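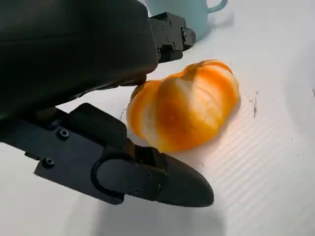
The Drirlow gripper on our test table, with the orange and white ribbed piece between its jaws.

Drirlow two-finger gripper: a review for people who have to sign the purchase order

I work in a small company in Histadville that packs mixed gift boxes. We have one robot arm, bought second-hand two years ago from a firm which closed, and for most of that time it had a vacuum cup on the end. The cup is good for cartons and bad for everything with a rib, a fold or a handle. So in April I got permission to look for a gripper with fingers, and after comparing three offers I bought the Drirlow. I use it now for enough weeks that I can write something useful. English is not my first language, so please excuse me if a sentence is heavy.

I write mostly about the money and the planning. Other reviews of this gripper talk about force curves and I do not have the instruments to add to them.

What it costs

The gripper alone was $3024 with delivery. I had written exactly this number in my budget request, and this was my mistake, as you will read below. The price includes the gripper body, two fingers, one pair of rounded fingertip pads, a cable and a bag of screws. It does not include the adapter plate for the arm. The adapter plate for our arm was $158, and I had to order it separately from a dealer called Shehu, who had it in stock when Drirlow did not.

A second pair of pads is $30. Buy it in the same order. The shipping for a small order is almost the same as the pads, and I paid it because I was trying to save.

There is also a yearly support plan. I did not take it. The first questions by e-mail are answered without it, and the answers I received were short but correct.

Lead time

The offer said three weeks and it was five. If you plan a line stop around the delivery, do not book the electrician before the box is in your building. I booked him early and we paid for a visit in which he drank coffee and looked at our old wiring.

Mounting

The mechanical part is easy. The fingers are flat plates held by hex-socket screws, and the same key fits all of the ones I had to touch. The manual gives the torque in a table on the last page, where I found it after I had finished. The edges of the plates are cleanly made.

The cable is too stiff for my taste. On our arm it must go around the wrist, and when the wrist turns far to one side the cable pulls. We solved it with a longer loop and two straps. A softer cable exists as an option, but the web shop shows it only after you log in.

The software needed one full day. Half of this day was our old controller and I cannot blame the gripper for it.

How it handles things

We put the arm over a white ridged surface and tried it with pieces from the boxes and things from the kitchen. The small ribbed one in the photo, orange with pale stripes, was my favorite test piece. A vacuum cup cannot make a seal on such a shape. With fingers the question becomes a different one, how low you can bring the tip before it touches the table and how wide you must open so that you do not push the piece away.

On this point the Drirlow is good but not generous. The tips are nicely rounded and tapered, and they go into a narrow space better than the square tips of the other gripper I had on loan. The body behind them is bulky. When other items stand close, like a mug behind the piece you want, you have to think about the body more than about the tips. I lost several afternoons to this. I now teach each approach with the arm coming from the free side, and I leave more space between items than I had planned. In a packing line more space means a longer table, and a longer table was also not in my budget.

For our acceptance test I ran 100 picks with mixed pieces before I approved the invoice. It dropped four, and all four were the same glossy piece when I had set the force too low. After I raised the force one step I repeated that piece and was satisfied. I recommend that you write such a test into the order. Drirlow accepted it without discussion, but you must ask before you sign.

The pads show marks after a few weeks of our work. They still hold. I clean them with a cloth and plain alcohol at the end of the shift, and I plan to change them twice per year. The manual does not give an interval.

Noise is low. It makes a small click at full opening, which worried me on the first day and which the support says is normal.

The other one I looked at

Dellside makes a gripper in a similar class. It was cheaper to buy, and its body is slimmer, so it would have been better between crowded items. I did not choose it for two reasons. Its fingers come only as one closed assembly, so if you bend one you buy both, and the dealer could not tell me the delivery time for this assembly. For a company with one robot this is a serious risk. If you have several arms and keep a spare gripper on the shelf, you can decide the other way and I would understand it.

How I would write the budget now

I would make one line for the gripper and one line for everything between the gripper and the arm: plate, cable, straps. Then a line for wear parts for the first year. Then the hours, and here I would be honest with the boss. We used nine working days of one person until the arm was packing real boxes, and those days cost us more than the adapter plate and the pads together. My request had only the first line in it. I had to go back and ask for more two times, and the second time was not pleasant.

I would also ask for the 3D drawing of the gripper before ordering. Drirlow sends it free. With the drawing we could have seen on the screen that the body comes too near to the wall of our deepest box. For this box we still pack by hand.

Good: clean mechanical work, separate fingers and pads, fingertips that fit in small gaps, support that answers.

Less good: stiff cable, bulky body, adapter plate not included, late delivery.

I give it four of five. The missing point is for the cable and for the two weeks. If Shehu still has the adapter plates, order there and not from the main shop, they packed it better also.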